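12/3/25

Back to the kitchen notebook, which I have neglected for 11 days on the grounds that nothing in the kitchen deserved writing down. That has changed. The table came.

I ordered it from Karkero in February, when I was a younger person with opinions about dining. The man on the phone at the time said the wait would be short. I have since learned a lot about his idea of short. The order number was 2729 and I can now recite it faster than my own zip code. It cost 334 dollars, plus delivery from Konuddale, plus a "handling" charge that seems to have covered the handling of my credit card.

Anyway, it is in, and the old one is out at the curb with a sign on it that says FREE, WOBBLES. It was gone by lunch. Somebody in this neighborhood has low standards and a truck, and I wish them well.
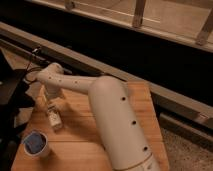
Wood is a commitment, I keep telling myself, and then I put a glass down on it. The old table was some kind of shiny stuff that could survive a flood and looked as if it had. With this one I have already read two conflicting sets of care instructions, one of which wants me to oil it twice a year and the other of which forbids oil altogether. The top is a nice light color, and I stood around admiring it for longer than I would admit to a guest. Then I started thinking about coffee rings. I give it until the end of the week.

The rule, as of this morning, is that things do not live on the table. Things may visit. I announced this out loud, to myself, and then went and bought coasters at Palma, a pack so ugly that they must have been designed by someone who hates drinks. They are still in the bag. The bag is on a chair, so technically I am in compliance.

By afternoon the rule was in trouble.

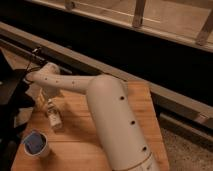

I am not going to pretend I'm surprised. Flat surfaces attract objects, and I am the one carrying the objects. The white cup with the blue inside is the worst offender. I have owned plenty of cups and that one turns up everywhere, like a cousin who is between apartments. At least it was standing up, which is more than it usually manages. The small white bottle-shaped thing I could have put away in the time it took me to write this sentence, and I note that I wrote the sentence.

The grain does look good, though - streaks of light and dark running along the planks. The Jonon catalog had one like it for 2000 dollars and called the streaks "character." Mine came with the character included.

Tomorrow: coasters out of the bag, and a decision about the oil. Also find out what the fourth bolt was for.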